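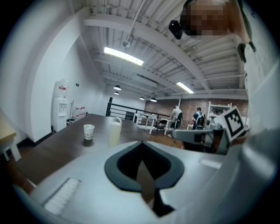
View from the camera on the hand-held gripper. The square marker stands at the right side of the gripper body, with a cup and a bottle on the table ahead.

Kedonmont Hand-Held Gripper Trials

README, last edited 11 Dec 2019
Maintained by Danish Virk and Delia Barrientos

What is in this folder

Recordings from our comparison of two hand-held grippers, called Stiltavby and Rakuvano after the branches their drawings live in. Both do the same job: you hold the thing, you pick something up, and a wide camera on the tool records what the fingers were doing. We wanted to know which one we should keep building, and how much the choice of camera lens changes the answer. The lens mattered a lot more than either of us guessed!

There are 1322 clips in all. Stiltavby has 665 of them and Rakuvano has the rest. Every clip is one pick and one place, recorded by one person with one hand.

Folders

clips/ has the video, one file per attempt
poses/ has the tool position over time, one text file per clip
labels.csv has one row per clip: gripper, lens, object, who held it, and the result
calib/ has the lens files, and you need these before anything else will line up
notes/ has our running notes, typos included

Getting started

Copy the whole folder to a local disk first. Reading clips over the network works but it crawls. Then run check_files.py from the top folder. It prints the names of any clips with no matching pose file. Three are expected, and they are listed in notes/missing.txt.

Run align.py next. Pass it the name of the lens (wide or extra_wide) exactly as it is written in calib/. If you give it the wrong one it won't complain, and your paths will come out bent like a banana. Ask Danish how he knows.

Lenses

The extra wide lens is wonderful for tracking. It takes in walls, ceiling and lights all at once, so there is nearly always something fixed to hold on to, even when the tool dips close to the table. The price is that straight edges curve near the border, and small objects get tiny fast once they are more than an arm's length away. With the plain wide lens the objects are bigger and nicer to look at, but tracking drops out on quick turns of the wrist.

Our pick is the extra wide lens. Delia held out for the other one until July and then changed her mind after going through the side-by-side plots (notes/lens_plots.pdf, well worth a look).

Grippers

Stiltavby is lighter and closes faster. It's great on cups. It also twists a little under load, and you can see that in the pose files as a small wobble at lift-off.

Rakuvano is stiffer and feels slow for the first ten minutes, and then you stop noticing. Tall bottles are where it shines: it stays square to the bottle on the way up, and the paths are so smooth that we plotted a few twice to make sure we hadn't filtered them by mistake. We hadn't.

Controllers

Replays were run on the arm with two controllers, the stock one and Liao, our own. Liao follows recorded paths more closely on slow moves. On fast ones it overshoots, and we are still working on that. Replay logs are kept apart from this folder, so please ask if you want them.

Known problems

Clips shorter than 30 frames are flagged "short" in labels.csv. Skip them for training.

The finger opening value drifts over a long session with Stiltavby. Zero it again at the start of each new object.

Overhead lights can wash out part of the view when the tool is tipped up. Turning down the exposure to 700 helped, and the later clips all use that setting.

Privacy

Faces are pixelated in the clips. If you find one we missed, send the clip name to Delia and she will pull the file and put up a fixed copy.

Changes

v3: added the extra wide clips, fixed swapped columns in labels.csv
v2: added Rakuvano
v1: Stiltavby only, plain wide lens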